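# Unit 3: Transfer and Decanting of Dry and Liquid Portions

Notes prepared by Ritu Dixit for the Kemeys food service program. Read before the bench session. Section numbers follow the June revision.

## 3.1 Scope

This unit covers moving a small portion from one vessel to another at a serving station. It applies to liquids, grains, ground spices and other free-flowing goods in portions that one hand can lift. Stockpots, bulk bins and anything above serving temperature are covered in Unit 5.

The terms below are used throughout.

**Source vessel.** The vessel the portion leaves.

**Receiver.** The vessel the portion enters.

**Lip.** The part of the source rim over which the portion flows. On a round cup without a spout, the lip is whichever point of the rim is lowest when the cup is tilted.

**Residue.** Whatever remains on the inside wall and base of the source after the pour.

**Carry-over.** Residue that later falls or drips outside the receiver.

## 3.2 The tray as work surface

All transfers at the station are done over a tray. A raised rim of modest height holds a small spill and keeps it off the tabletop, and the tray can be carried to the sink with the spill still on it. Rounded inside corners wipe clean faster than square ones. Square corners collect ground spice, and a damp cloth tends to pack it in.

A light, plain-colored tray is preferred for practice. Turmeric, cocoa and coffee show at once on a pale surface. Salt and sugar do not, and for these the surface should be checked with a dry fingertip before the next portion is started.

The tray should be kept mostly clear. The working set for one transfer is the source, the receiver and one utensil. Lids, labels and cloths belong beside the tray. Students regularly set the next two or three receivers on the tray to save time, and the usual result is a second vessel with an unplanned portion in it.

## 3.3 Placement

Put the receiver toward a rear corner of the tray, on the side of the pouring hand. The rest of the tray then stays open for the utensil and for setting down the source. A receiver in the center leaves only narrow strips on every side.

Place the receiver far enough in that its whole base sits flat. A base resting partly on the rim will rock, and a glass vessel with a heavy base rocks further than expected once it starts.

The spoon lies lengthwise with its head toward the back and its handle toward the operator. The head is then away from the sleeve, and the handle can be picked up without reaching over the open vessel. Where the handle has a hanging hole, the spoon returns to the hook after washing and is not left standing in a cup.

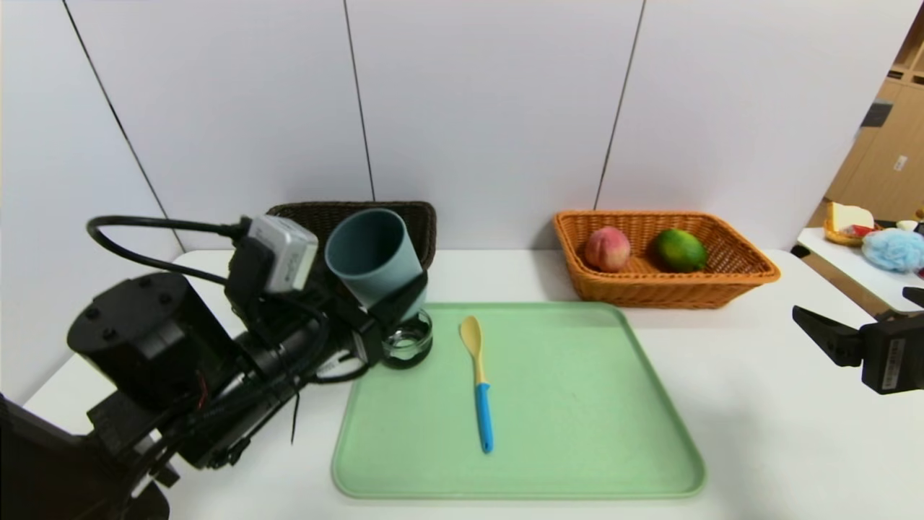 *Fig. 3-1. Tray layout: glass at back left, spoon to the left of center, cup held tilted.*

Baskets and other storage stay behind the tray. They may touch the wall. They should not touch the tray, which has to slide freely when it is lifted out.

## 3.4 Tilt and flow

Flow from a cylindrical or tapered cup begins when the surface of the contents reaches the lip. For a full cup this happens at a very small tilt. For a cup one-quarter full the tilt is large, and the operator often overshoots: nothing moves, the wrist keeps turning, and the portion leaves all at once.

Two quantities matter.

1. **Tilt angle**, measured between the axis of the cup and vertical.
2. **Lip height**, measured from the lowest point of the rim to the rim of the receiver.

For liquids, lip height should be small throughout. A fall of more than a few finger widths breaks the stream and throws droplets outward. For grains, a slightly greater height is acceptable, but the grains bounce off a thick glass base, and the first part of the portion should be poured slowly to cover it.

Taper also has an effect. When a cup widens toward its mouth, the lower wall lies flatter than the wall of a straight-sided cup would at the same height, so a greater tilt is needed before the last of the contents will slide. Dry goods have to pass their angle of repose against the wall. Fine powders may hold well beyond this, then release as a slab. Tapping the side of the cup is permitted. Tapping the rim against the receiver is not.

## 3.5 Procedure

1. Wipe the tray and set it parallel to the table edge.
2. Place receiver and utensil as in 3.3.
3. Tare the receiver if the portion is to be weighed.
4. Lift the source by its body, below the rim.
5. Bring the lip over the receiver before any tilt is applied.
6. Tilt until flow begins, then hold.
7. Increase the tilt only as the flow slows.
8. Return the cup to upright with the lip still over the receiver.
9. Inspect the interior for residue.
10. Use the spoon for whatever remains, then set it down in its original place.

Step 8 accounts for most of the lost marks. The cup is moved sideways while still tilted, and carry-over lands on the tray or on the outside of the receiver. Let the last drop fall, then move.

## 3.6 Weighing and recording

Each student completes one sheet per material. Record the mass of the portion before transfer, the mass received, and the mass recovered from the tray. The difference is entered as residue.

Worked entry, long-grain rice:

| Quantity | Mass (g) |
|---|---|
| Portion in source | 413 |
| Received, first pour | 271 |
| Left in source | 142 |

The student stopped early here, and the correct entry under "Action" is *second pour*. Material that would still flow is not residue and should not be spooned. Several sheets from the last group recorded it that way, which made their residue figures useless for comparison between cups.

Sheets go to Leokadia Wysocka in the prep office. Use form 2032. The older Lekari forms have no column for tray recovery and will be handed back.

## 3.7 Choice of utensil

A long spoon with a narrow neck reaches the base of a tall cup without the knuckles touching the rim. An oval head follows a curved wall better than a square-ended one. The head must be narrower than the mouth of the vessel by a clear margin – check this before the cup is filled.

Scrape from the base toward the lip in one stroke. Repeated short strokes push fine material back up the opposite wall.

## 3.8 Before the bench session

- Read 3.4 again and sketch a tapered cup at one-quarter full, at the tilt where flow starts.
- Bring a calculator. Phones stay outside the prep area.
- Edmund Laskowska will run the liquids bench, Damian Chmielewska the dry bench.
- Students who missed Unit 2 should see Edmund about the scale check first.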